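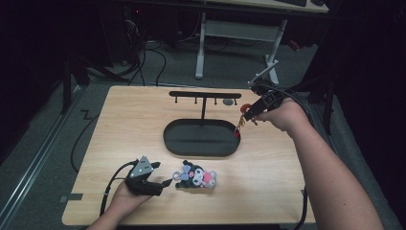 Benvinda Prata wrote to ask whether earrings and necklaces should be kept on the same stand, as hers had become badly tangled over the summer. The question deserves a proper answer, and it has prompted me to set out the arrangement now followed in this household.

Necklaces are hung from pegs, one chain to a peg. Two fine chains on a single peg will knot within days, particularly those with small links. Rings and loose earrings are placed in the tray. Pieces with colored drops are set down last, with the drop lowered first and the chain laid behind it.

The stand itself is black, with four pegs on a crossbar and a shallow oval tray as its base. I had considered a larger wall rack from Gostine, but it required drilling - a step I was unwilling to take in a rented apartment.

Clasps are to be fastened before anything is hung. Pieces not worn since August are moved to the drawer, each in its own cloth pouch. Bracelets remain an unsettled matter, and I would welcome correspondence from readers who store them flat.

Last updated: 9/29/22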